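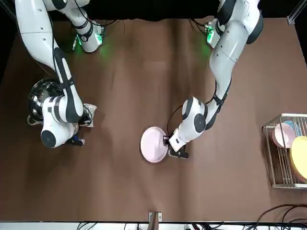

Page last changed: May 31, 2021

Equipment planning meeting, manipulation bench
Minutes

Chair: Mei Doucet
Present: bench group, purchasing, electrical safety, stores
Apologies: none received

1. Minutes of the previous meeting

Accepted with one correction. Under item 4, "second bench" should read "second bench frame". The frame is on order. The arms for it are not.

2. Budget position

Purchasing reported $2,066 left in the small equipment line. The line closes at the end of October and cannot be carried over. The capital line is separate and was not discussed except under item 5.

The Chair asked that requests from the small line be limited to items needed for the kitchen tasks already in the plan, namely plate handling with the wire dish rack and the tasks with the electric pot. Requests for other task sets go on the list for next year.

3. Table covering

The brown covering shows folds and creases. The bench group said that the folds change the shading on the surface over the course of a day and that the height of the surface varies slightly where a fold stands up. For plate pickup this matters at the rim, where the fingers have little clearance.

Two options were put forward:

Option A - heavier covering on a roll from Lavevberg, cut to size in stores and replaced on a schedule.
Option B - a rigid brown panel from Brondgate, fixed to the bench top.

Option B costs more and would need new clamp positions along the front edge. It would also raise the working height, and the table height value would have to be measured again for both arms. Purchasing has a written quote for Option A only.

Agreed: buy one roll under Option A now. Bench group to ask Brondgate for a quote and a sample panel.

4. Gripper spares

The two-finger grippers are the part most often out of service. Present stock is one complete spare and a mixed box of finger pads. Uromach sells pads in packs of 40 or 100. The larger pack is cheaper per pad, but the adhesive has a stated shelf life and stores does not expect to use 100 before it runs out.

The bench group asked whether a softer pad should be tried for glazed plates. Uromach will send samples of a softer grade on request. The Chair was content for samples to be tested, provided that pad type is written in the log for every session. Sessions with mixed pad types on the left and right grippers are to be avoided.

Agreed: order one pack of 40, standard grade. Request samples of the softer grade. No second complete gripper this year. 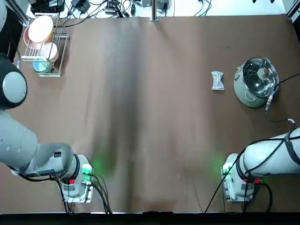 5. Second pair of arms (capital line)

Molefe has quoted for a second matched pair with the same mounting pattern as the present pair. Delivery is quoted from the date of order and does not include wrist electronics or cable sets, which are priced separately. The Chair noted that the last quote was compared with others on the arm price alone and that this had made it look better than it was. Future comparisons are to use the full installed price, including cables, mounting hardware, power supplies and one day of setup.

Purchasing asked if one arm could be bought first. The bench group said no - the planned tasks need both hands, and a single arm on the second frame would sit idle.

Agreed: purchasing to get a revised quote from Molefe on the full installed basis. Decision held over to the next meeting.

6. Cables and power

Electrical safety raised two points. Loose cable at the table edge should be clipped or put in a tray. The cord of the electric pot should be routed so that neither arm can reach it at full extension, and the pot should have its own switched outlet within reach of the operator.

Cable tray and clips can come from general stores at no cost to the small line. The switched outlet is a building works request and will take longer. Until it is fitted, any session that calls for the pot to be heated is on hold. Sessions with the pot unpowered may continue.

7. Dishes

The bench group asked for a further set of plates and bowls in the present colors. Approved from petty cash.

8. Actions

Stores: order covering roll; cut to size on arrival.
Stores: order pads, pack of 40; issue cable tray and clips.
Bench group: Brondgate quote and sample; softer pad samples; pad type field in session log.
Purchasing: revised Molefe quote.
Electrical safety: building works request for outlet.
M. Doucet: circulate comparison sheet for installed price.

Next meeting to be set when the Molefe quote is in.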